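About Tistham

Hello! I'm Feng-yi Chiang and I run Tistham, a home tidying and sorting business, mostly out of the back of a small estate car. If you've landed on this page you probably have a table somewhere that you can't eat at any more, or a cupboard you've stopped opening. You're in good company (you should see my glovebox).

I started out doing this for neighbours. Before that I spent 7 years in the stockroom at Darunetti, the kitchenware people, where I learned how to stack things so they don't fall on you and how to get the outer wrapping off anything without losing a fingernail. Then a friend's mum asked me round to help with her dining room, she told her sister, the sister told the whole of her choir, and by October I'd handed in my notice. I still do the sister's airing cupboard!

I named the business after the lane I grew up on. People ask if it's a surname, and I've had a fair few letters addressed to Mrs Tistham. I answer to it.

So what do I do all day? Tables, mainly. Dining tables, kitchen tables, the folding one in the spare room. The table is where everything in a house ends up, so that's where I like to begin. I put the kettle on (yours, if you'll let me), we have a look together, and I take the rubbish first. Wrappers, packets, bits of card, scrunched-up paper. You'd be amazed how much calmer a room feels once the crinkly stuff has gone, and you haven't had to make one hard decision yet.

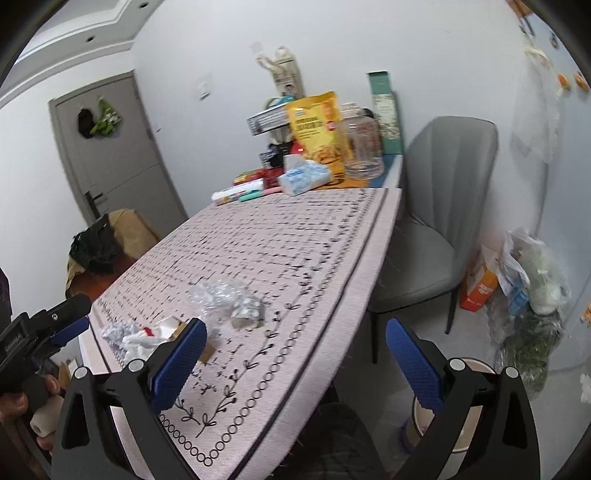 4 min read

I do have a soft spot for a table with a proper cloth on it. Pale pink with a leafy black border, lovely, and a crumpled clear wrapper plonked on top does it no favours at all. With a table like that I'd clear the near half first, wrapper and scrunched paper and all, and only then go up to the crowded end where the household goods are. The tissues get to stay. I always leave a box or a soft pack out on the table, you'll want one within the hour and then you'd only go rummaging for it.

After the rubbish comes what I call the "lives here, doesn't live here" round. Anything that belongs in another room goes in a basket by the door and we walk it round the house at the end, all in one go. Please don't set off upstairs with a single hairbrush, I'll never see you again!

I don't throw your things away without asking. I don't bring a label maker unless you want one, and I won't make you hold a jumper and have feelings about it. If you'd like to keep 56 jam jars, we'll find a good shelf for 56 jam jars.

A visit is 2 hours, and most people find that's plenty for one table and a drawer or so. For bigger jobs, lofts and house moves and the like, I team up with Yao, a little removals firm with very patient drivers. I've also put together a tidying booklet called Tustatetti, which I had printed up in a batch of 300 and which now takes up a good bit of my own hallway, so do ask for one when I come round.

If you fancy a chat, send me a message through the contact page and tell me which table it is. Evenings after six are best for a phone call. And don't tidy up before I get there, everybody does and then we can't find anything.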